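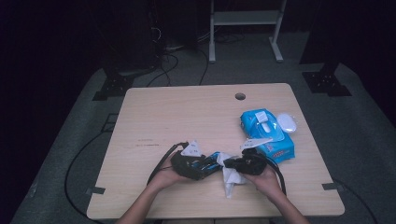

Figure 4. Work over a flat surface.

4.2 Replacing the batteries in the Buvel 200 room thermostat

The thermostat runs on two AA alkaline cells. Change both when the battery symbol flashes.

1. Set the mode to OFF and wait until the heating stops.
2. Pull the thermostat straight off its wall plate.
3. Slide the rear cover down and take out the old cells.
4. Fit the new cells, matching the + and - marks.
5. Close the cover and press the thermostat back onto the plate until it clicks.
6. Set the clock. Your heating schedule is kept in memory.

Note: If the display shows E3, the cells are in the wrong way around. Repeat from step 2.

CAUTION: Do not remove the wall plate. It covers mains wiring.

Do not use rechargeable cells. The low battery warning will come on too late.

For pairing with a Horport receiver, see section 4.3.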